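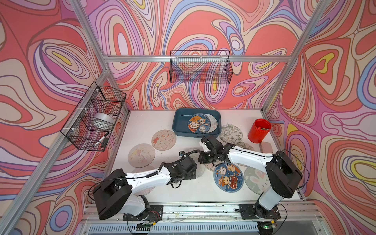
Veterans Transition Program, progress report for the spring quarter
Prepared by Vandana Mishra for Mohandas Varma, Mathur Fund

You asked for a plain account of where the money has gone and whether the speaker biographies and mentor profiles are doing any good. My view is that it's too early to say, and some of the numbers we gave you in March were kinder than they should have been.

The mentoring side first. We had 40 former service members signed up at the start of the quarter. Signed up means they filled in a form. Of those, 13 have met a mentor in person. The March report called all 40 "engaged," a word I would like us to stop using.

Ashok Tripathi left the Army as a warrant officer and now runs a small freight business. He has taken on three of the newer people. His notes are short and useful. Two of his three want help pricing jobs and chasing unpaid invoices, and neither has asked for the leadership workshop we spent a good part of the fall building. I don't think that workshop should run again in its present form.

The family business track is weaker. Bhupendra Uniyal wrote the course on the assumption that spouses would attend together, and the Saturday sessions make that hard for anyone with small children. He disagrees with me about the cause and thinks the material is too long. We may both be right. He is cutting it down before the next intake.

Plundia delivered the mentor directory late, and search by branch of service still doesn't work properly. We have held back the final payment. Trirex has offered to take the job over, but their quote assumes we will move all our records to their system, and I'm not convinced the problem is big enough to justify that.

Da-eun Yook has started calling people who dropped out. So far most say they found work without us. That is good news for them but tells you little about the program, and I would be wary of any report that counted those jobs as ours.

Still open:
Directory search fix, waiting on Plundia
Shorter family business course, Bhupendra
Dropout calls, Da-eun, second round
Room booking at Rultusik for the fall, not confirmed

I am not asking for more money this quarter.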